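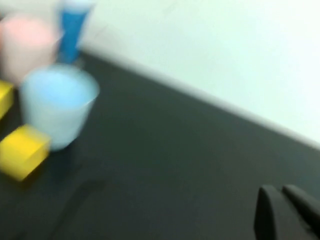
Subject: Re: [allotments] Slugs again

> Has anyone tried the Braltine pellets? 800 g tub, seems dear.

Yes, in March, and I wouldn't bother! They went to mush in the first rain (mine did, anyway).
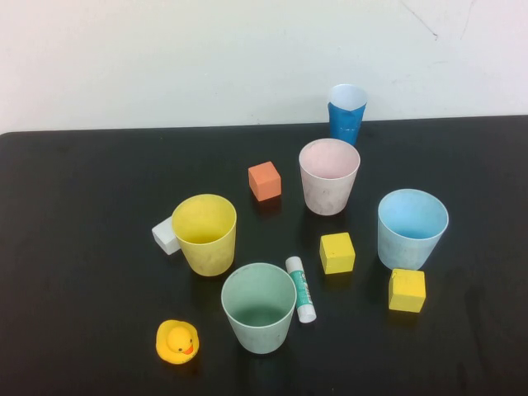 I've gone back to beer, the cheap stuff, and the lettuces by the Dalsgaard fence are looking miles better.

What I do:

1. Sink the pots at dusk, rims just proud of the soil.

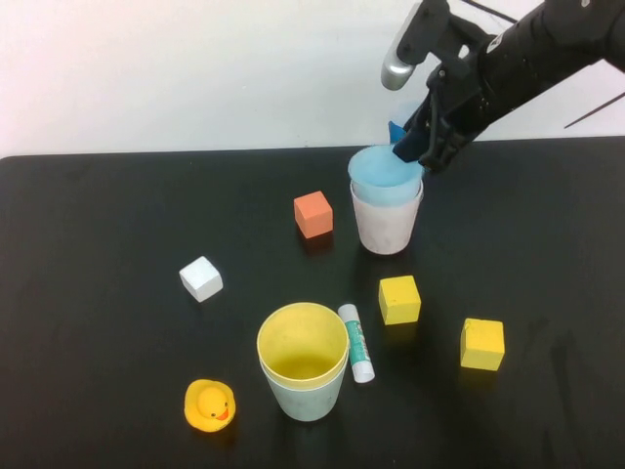 2. Top up every 5 days, then go out with a torch at 10pm and pick off the rest. 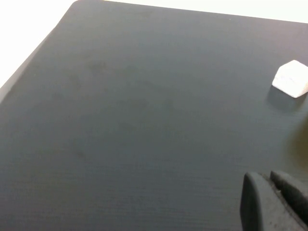

Dark grey, close up

Happy to share seedlings, I've got 20 spare.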